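Why a Robot Arm Missed the Ring
Grolley Science Pages for Young Readers
Sunday, March 29, 2020

Robots make mistakes. Engineers call a mistake like this a fault, and they study each one to find its cause. This page explains one fault, step by step. It took place in a simulator, a computer program that works like a pretend room for testing robots.

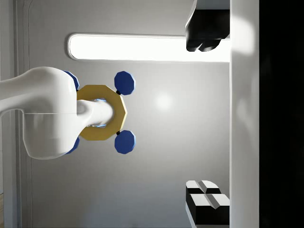

The job

The ring in the test is gold and has eight straight sides. A shape with eight sides is called an octagon. Dark blue knobs are attached around the outside of the ring, and a white shaft passes through the hole in the middle.

The robot's hand is called a gripper. It has two fingers with a gap between them. To hold something, the gripper must do three things in order:

1. Move until the object is between the fingers.
2. Close the fingers.
3. Check that the object is held.

In the picture the gripper is open. The ring is to the left of the gap, so step 1 is not finished.

The fault

The test was named Zasix. It was run 200 times in January. In 89 of those runs, the gripper closed before the ring was between the fingers. The fingers met each other and held only air. The program then went on to the next move as if it had the ring.

There were two errors here. The first was closing too early. The second was skipping the check. The second error is more serious. A robot that knows it has missed can stop and try again. A robot that does not know will keep going.

Finding the cause

A robot does not see a room the way a person does. It uses numbers. One number tells how far left or right a thing is. Another tells how far up or down it is. A third tells how far forward or back it is. Together, the three numbers are called a position.

The engineers printed the position of the ring and the position of the gripper for each run. In the bad runs, the position of the ring was old. The program had measured it once, at the start, and did not measure it again. If the ring shifted during the run, the gripper went to the old place.

You can test this at home. Put a cup on a table and look at it. Close your eyes and ask a friend to slide the cup a short way. Now reach for the place where the cup was. Use an empty plastic cup.

The repair

Two changes were made to the program.

Change one: measure the position of the ring again just before the fingers close.

Change two: after closing, measure the gap between the fingers. If the gap is zero, nothing is being held. The robot must stop, open its fingers and go back to step 1.

The new program was run 796 times. It still missed the ring in 86 runs. Each time, the check found the miss and the robot stopped. Work on the remaining misses continues.

Safety

In a simulator, a bad move breaks nothing. A real arm is heavy and can hurt a person. Stay outside the marked line when a real robot arm is switched on, even if it is not moving. It may be waiting for its next instruction.

Words to know

Fault: something in a machine or program that does not work as it should.
Gripper: the part of a robot that holds things.
Octagon: a flat shape with eight straight sides.
Position: the numbers that tell where something is.
Simulator: a program that imitates real things on a computer.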